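**Counter rack vs. wall shelf for pantry overflow**

**Trastcombe** wrote:

I have a butcher-block worktop and more dry goods than cabinet. Current candidates are a slatted bamboo rack that stands on the block, or a single wall shelf. The wall is plaster over lath and I don't know where the studs are. Load would be tins, spice jars and a couple of canisters. Looking for input from people who have lived with either one.

---

**zapata_64** wrote:

Wall shelf. A rack with legs takes up block you paid for, and you end up cleaning around it. Find the studs with a magnet (it picks up the lath nails, and where they line up vertically there is a stud). Two brackets into studs will hold more than you are going to put up there.

---

**Leltby** wrote:

I disagree on the lost surface. The space under the top is still usable if the legs are tall enough for what you store there. Measure your tallest container first and buy the rack second.

My rule is that items used daily go on top and sealed items go on the block. Produce stays out in the open, away from the rack, where I'll see it before it goes soft.

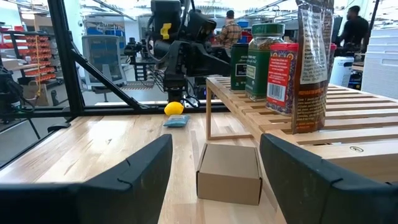

**Leltby**
*Section moderator, Storage & Worktops*

Bamboo rack on butcher block. The top has the herb jar with the green screw lid, a dark green tin and a patterned canister. The small kraft box stays on the block with the flaps folded shut. The lemon is farther back, next to the light-blue packet.

Things to check before you buy:

- **Slat gap.** Narrow jars tip when the gap is close to the width of the base. Thin slats set close together are fine. Wide slats with wide gaps are not.
- **Leg section.** Square legs sit flatter than round dowels and mark the block less. Felt pads are still worth fitting.
- **Finish.** Unsealed bamboo picks up oil rings from bottles. Mine gets a wipe of mineral oil every February along with the block.

---

**Atik** wrote:

Is that herb jar clear glass? I'd move it. Dried herbs in clear glass on an open rack lose color and then flavor. Mine go in a drawer and the rack gets tins only.

---

**Leltby** wrote:

Clear glass, yes. I go through a jar of that size before light matters. For slow movers I agree with you, and those are in a cabinet.

---

**zapata_64** wrote:

The tin is behind the jar, so you have to move the jar to get the tin. On a shallow wall shelf everything is in one row.

---

**Leltby** wrote:

Partly behind it. I can reach it from the side. A shallow shelf also won't take a wide canister without overhang, so each has a limit.

---

**Trastcombe** wrote:

Useful, thanks. I ran a magnet along the wall as suggested and got one clear line of nails and then nothing where the second should be. My tallest canister won't fit under any of the racks I've looked at, so it would have to go on top. What do you do about crumbs falling through the slats?

---

**Leltby** wrote:

Lift the rack and wipe. With only a few things on top it can be cleared quickly. If you keep flour or sugar up there, put a tray under it.

---

**Atik** wrote:

A tray traps moisture against the slats if a bottle leaks. Use a folded cloth and wash it.

---

**zapata_64** wrote:

One stud line is enough to start from. Measure from it and drill a pilot hole where the next one ought to be. I'd still put up the shelf.

---

**Trastcombe** wrote:

I rent, so test holes are out. Going with the rack, square legs, narrow slats. Will post leg height and slat gap once it's on the block.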